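4 故障分析:保护性停止后的带载归零

4.1 故障现象与数据范围

Kerora单元在Nistthorpe实验区连续运行期间,共完成949次装配作业,作业对象均为侧放并拆除侧板的台式机机箱,作业内容包括内存模块插装、线缆插头对接和附件板就位。全部作业中有102次触发了保护性停止。绝大多数停止由操作员在示教器上确认后恢复,工件和夹爪未见损伤,按原有规程归入“可恢复事件”,不进入故障台账。

真正引起注意的是其中3次。这3次停止在恢复之后,机械臂没有按预期退回安全高度,而是沿工具轴继续向机箱内部施力,直至关节力矩超限,控制柜执行二级停机。事后检查发现,第一次事件造成内存插槽一端的卡扣断裂;第二次事件中,夹爪指尖在机箱内壁的冲孔边缘上留下压痕,指尖紧固螺栓松动;第三次事件造成风扇罩格栅开裂,同时主臂腕部相机外壳发生偏移,手眼标定失效。三次事件均没有人员进入隔离区,也没有触发急停回路。

从控制逻辑看,二级停机本身工作正常。问题在于首次保护性停止与二级停机之间的这段时间。按照设计,首次停止后系统应当处于“已知接触、禁止进给”的状态,任何后续运动都只能是卸力方向。日志显示,恢复程序确实下发了卸力指令,但力控环随后给出了方向相反的修正量,而上层监控模块Pidel没有报警。本节的任务是解释这一修正量的来源,并说明监控模块为何没有将其识别为异常。

需要说明的是,早期的故障记录由Thilini Bhattacharjee整理,采用自由文本形式,其中“停机”“暂停”“卡住”三种说法混用。我们对全部102次停止重新按控制柜事件码进行归类,凡自由文本与事件码不一致者,以事件码为准。自由文本只用于还原操作员当时的处置动作,例如是否松开夹爪,是否手动拖动机械臂,是否在恢复前重新执行过视觉定位。

4.2 单元布局与相关硬件

作业单元由两台六轴协作机械臂组成,布置如图3所示。机箱侧放在开槽铝型材台面上,开口朝上;主臂自右侧伸入机箱上方,末端为平行夹爪,夹爪上方的臂段装有腕部相机;辅臂位于机箱后侧。待装部件放在台面左侧的3D打印夹具板上,由夹具板上的支座定位。两臂均由规划器Matubbar统一生成轨迹,力控环则分别运行在各自的控制柜内,二者之间只通过状态字交换信息。

与本次故障有关的硬件特征有两处。其一是主臂的外部线缆。通往夹爪的粗黑色线缆从上方垂下,沿机械臂形成一个回环后到达末端。这段线缆没有走臂内通道,其自重与弯曲刚度均作用在力传感器的测量侧。当腕部姿态变化时,回环的形状随之变化,传感器读数中会叠加一个与姿态相关的偏置。末端负载辨识只在若干静止姿态下进行,把线缆等效为固定质量,因此这一偏置无法完全消除。在机箱右侧区域作业时,主臂腕部需要较大幅度的翻转,残余偏置也最明显。

其二是机箱内部的几何约束。侧放的机箱相当于一个四面有壁的浅腔,夹爪下探时与内壁、驱动器架和风扇罩的间隙都较小。夹爪手指带有折角,指背的螺栓头略高于指面。当目标位置靠近机箱右侧时,手指外侧与风扇罩格栅之间的间隙小于视觉定位误差与夹持误差之和,轻微擦碰难以避免。主板中部的CPU插座处于空置状态,其金属固定框与压杆处于打开位置,针脚区外露,因而被规划器设为禁入体。该禁入体迫使部分轨迹绕行,使夹爪以倾斜姿态进入右侧区域,进一步增加了擦碰的可能。

Dinesh Pathirana在评审中提出,布局本身可能是故障的充分原因,改变机箱朝向即可消除问题。我们检查了这一意见。将机箱在台面内调转后,右侧的擦碰减少,但内存插槽一侧的间隙变差,停止事件的总体分布只是从一侧移到了另一侧。三次损伤事件的首次接触点分别位于内存插槽、内壁边缘和风扇罩,位置并不集中。由此判断,布局决定了在何处发生接触,但无法解释接触之后力控方向为何出错。

图3 Kerora作业单元。机箱侧放于型材台面,主臂夹爪位于机箱右侧风扇罩上方,辅臂位于机箱后侧,台面左侧为夹具板。
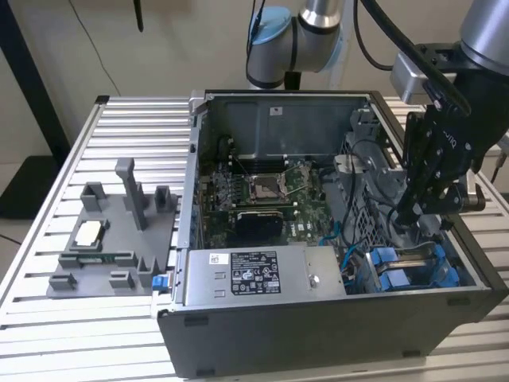
4.3 恢复流程的时序

保护性停止后的恢复流程包含四个步骤:控制柜清除停止标志并重新使能驱动;力传感器执行归零;力控环以零力为目标进入柔顺模式;规划器下发沿工具轴的后退轨迹。流程最初是为空载状态编写的。在空载状态下,机械臂停止时不与环境接触,归零操作能够去除温漂和线缆偏置,对后续插装有利。Fathima Wanigasekara在单元调试阶段加入归零步骤,目的即在于此。当时的验收用例全部是人工按下暂停键产生的停止,停止时夹爪悬空,没有覆盖带接触停止的情形。

当停止由接触引起时,情况不同。驱动断电后抱闸动作,机械臂保持在接触位置,夹爪与工件之间存在一个静态压力。此时执行归零,传感器把这一压力记为零点。随后力控环以“零力”为目标运行,而它所维持的零力,在物理上等于停止时刻的接触压力。后退轨迹使夹爪与工件之间的压力下降,归零后的读数变为反向,力控环将其解释为末端受到向外的拉力,于是向机箱内部进给以抵消该“拉力”。后退轨迹与力控修正在同一轴上方向相反,二者叠加的结果取决于柔顺参数。

在多数停止事件中,后退轨迹占优,机械臂仍能脱离接触。脱离后读数保持为一个恒定的反向值,力控环产生持续的低速进给,但规划器随即切换到位置模式,这一进给只存在很短时间,在轨迹曲线上表现为后退段起始处的一个小台阶。我们在复查中发现,这个台阶在许多被归为“可恢复”的事件中都存在,只是此前没有人把它与归零联系起来。

三次损伤事件有一个共同点:后退轨迹没有及时到达。Matubbar在恢复后需要重新计算无碰撞路径,若当前姿态被判定为处于禁入体的膨胀边界内,规划器会先尝试缩小膨胀量再行求解。求解时间因此延长。力控环在等待期间单独运行,既没有后退轨迹与之抵消,也没有进给行程上限。控制柜对上层指令设有800 ms的看门狗,超时后应当退出柔顺模式。三次事件中看门狗均未动作,原因在4.4节讨论。

还应当指出,在没有后退轨迹的情况下,理想的带载归零并不会立即产生进给。归零后读数为零,力控环应处于平衡。破坏平衡的是两个次要因素。抱闸释放的瞬间,关节侧间隙使末端产生微小回弹,接触压力略有下降;与此同时,上方线缆的回环在停机期间发生松弛,使能后的振动改变了它的形状,偏置随之变化。两者都会使归零后的读数偏离零点。若偏离的方向为反向,力控环开始进给;进给使接触面发生滑移或局部屈服,压力再次下降,读数继续反向,进给得以持续。卡扣断裂与格栅开裂都符合这一过程,即结构在受力后突然失去刚度,而控制器把刚度的丧失理解为需要继续跟进的信号。

4.4 监控模块未报警的原因

Pidel监控三类信号:末端合力、关节电流以及规划器与控制柜之间的通信心跳。三类信号在事件期间都有可供判断的信息,但每一类都因各自的原因没有形成报警。

末端合力采用归零后的读数。带载归零之后,实际压力中的大部分已被吸收进零点,剩余读数低于阈值。监控模块不保存归零前的读数,也不把归零动作本身作为事件记录。从Pidel的角度看,恢复后的单元始终处于轻接触状态,与正常插装没有区别。Tharindu Uddin在最初的故障报告中曾写明“力信号全程正常”,这一表述依据的正是归零后的数据,并因此把调查方向引向了规划器。我们后来从控制柜的原始缓冲区中取出未经归零的应变通道,才看到归零前后的阶跃。

关节电流的报警采用相对基线的方式,基线在每次使能后重新建立。使能发生在接触状态下,基线因而包含了克服接触压力所需的电流。控制柜的二级停机之所以能够动作,是因为其力矩限值是绝对值,与基线无关。就这一点而言,出厂安全功能比我们自行添加的监控层更可靠。

通信心跳的问题较为隐蔽。看门狗监视的是规划器进程的状态字,状态字由一个独立线程周期性刷新,求解线程阻塞时刷新线程仍然运行。也就是说,看门狗确认的是规划器进程存活,而控制柜侧的假定是规划器正在提供轨迹。两侧对同一状态字的含义理解不一致。接口文档中该字段的说明只有“规划器在线”几个字,没有定义在线时是否必须有有效轨迹。Parveen Siriwardena编写控制柜侧程序时按较强的含义实现,规划器侧则按较弱的含义实现,双方的单元测试都能通过。

上述三处缺陷彼此独立,任意一处得到纠正都可以在损伤发生前中止进给。它们之所以同时失效,与恢复流程的位置有关。恢复流程处于两套系统的交界处,力传感器、电流基线和心跳都在此时重新初始化,而每个模块都假定初始化时其他模块处于正常状态。

4.5 复现试验

为验证上述解释,我们在同一单元上进行了复现。试验时移除机箱内的全部可更换部件,在机箱内腔固定一块带弹簧支撑的受力板,受力板下方放置独立的称重传感器,用作不受归零影响的参考。主臂以低速下压至触发保护性停止,随后由操作员按原有规程恢复。规划器的求解过程由人为插入的延时代替,延时取短、中、长三档。柔顺参数与生产作业保持一致,进给行程由机械限位约束。辅臂在全部复现试验中断电并退至停靠姿态。

短延时条件下,参考传感器显示压力在恢复后单调下降,主臂正常脱离,后退段起始处出现与生产日志一致的台阶。中延时条件下,压力在下降前先有上升,上升幅度随停止时的初始压力增大。长延时条件下,结果分为两种:多数试验中压力保持在停止时的水平附近,少数试验中夹爪持续进给,直至碰到机械限位。出现持续进给的试验,其腕部姿态均为大幅翻转,线缆回环在恢复瞬间有可见的摆动。将线缆临时绑扎在臂体上以后,同样姿态下未再出现持续进给,但压力保持的现象依然存在。

这一结果支持4.3节的判断:带载归零是必要条件,线缆偏置的变化决定了是否失稳以及失稳的方向。绑扎线缆能够降低持续进给的可能,却不能使夹爪卸力,因此不能作为独立的纠正措施。绑扎还限制了腕部的可用转角,在机箱远端内壁附近作业时线缆受拉,又引入了新的偏置。

对照试验中我们取消了归零步骤,其余条件不变。三档延时下参考传感器均显示压力在使能后立即下降,夹爪沿卸力方向移动,没有出现台阶。代价是插装精度有所下降:由于温漂没有去除,恢复后的第一次插装更容易因力阈值偏移而提前终止。这一代价可以通过在安全高度补做归零来消除。

复现试验没有包括夹爪携带工件的情形。携带内存模块时,停止后的接触面位于模块与插槽之间,刚度和摩擦特性都与受力板不同,模块本身还可能在夹爪内滑移。第一次损伤事件属于这种情形,我们对它的解释部分依赖外推。若夹爪在恢复前被操作员松开,模块会留在插槽内,归零时的负载又会发生变化,末端质量的辨识值也不再成立。现有日志不足以确定第一次事件中夹爪是否被松开。

4.6 纠正措施

恢复流程的修改如下。归零步骤移至后退完成、夹爪到达安全高度之后;停止状态下的归零请求由控制柜直接拒绝,并返回专用错误码。使能后力控环沿用停止前的零点,柔顺模式只允许向卸力方向运动,进给方向的速度上限设为零。规划器求解期间控制柜保持位置锁定,收到带有轨迹编号的有效后退轨迹后方可进入柔顺模式。

心跳字段拆分为两个:一个表示进程存活,另一个表示轨迹有效。看门狗改为监视后者,超时值仍为800 ms。保留原超时值是经过讨论的。缩短超时能够减少无轨迹状态的持续时间,但规划器在正常切换任务时也会出现短暂的轨迹空档,过短的超时会产生大量误停。由于位置锁定已经消除了空档期间的进给,我们认为没有必要同时缩短超时。

Pidel增加了原始应变通道的记录与独立阈值,阈值以绝对值给出,不随归零改变。归零动作作为事件写入日志,同时保存归零前后的读数差。若读数差超过空载条件下的漂移范围,监控模块判定为带载归零并请求停机。关节电流基线改为在空载姿态下建立并存储,使能时只做读取。

硬件方面,线缆回环上端增加了可移动的悬吊点,以减小姿态变化引起的偏置。指背螺栓更换为沉头形式。风扇罩一侧的轨迹增加了中间点,使夹爪先在罩体上方调整姿态,再向目标位置横移,避免以倾斜姿态直接下探。CPU插座的禁入体保持不变,膨胀量在恢复阶段不再允许自动缩小;若在原膨胀量下无解,系统保持锁定并请求人工处置。

操作规程也作了相应调整。接触引起的停止与人工暂停在示教器上使用不同的提示界面,前者要求操作员确认夹爪与机箱内部结构的接触位置,并选择是否松开夹爪,选择结果写入日志。需要手动拖动机械臂时,应先切断力控环,拖动完成后从安全高度重新开始作业,不得从中断处继续。

4.7 遗留问题

修改后的恢复流程在受力板上重复了4.5节的全部条件,未观察到进给方向的运动。该结论仅适用于主臂单独接触的情形。当两臂同时接触机箱时,一臂卸力会使机箱在台面上产生微小移动,另一臂的接触压力随之变化。目前的处理是两臂依次恢复,先恢复者到达安全高度后,后恢复者才允许使能。若辅臂正在支撑机箱或按压工件,先恢复哪一臂取决于任务阶段,这一顺序现由任务脚本逐条指定,尚无统一的判定方法。

另一项遗留问题是接触方向的判断。卸力方向目前取工具轴的反向,对竖直下压是合理的;对于指背与格栅之间的侧向擦碰,沿工具轴后退可能使螺栓头或折角处钩住格栅。第三次损伤事件的开裂形态中有一段与后退方向一致的撕裂痕迹,不能排除部分损伤发生在二级停机之后的人工回撤阶段。利用停止前的力矢量估计接触法向是可行的方向,但线缆偏置在侧向分量中的占比高于轴向分量,估计结果的可信度需要单独评定。

最后,102次停止中有一部分因缓冲区被覆盖而没有保留原始应变数据,无法判定其恢复过程是否包含带载归零。这部分事件在后文的统计中单独列出,不计入任何一类。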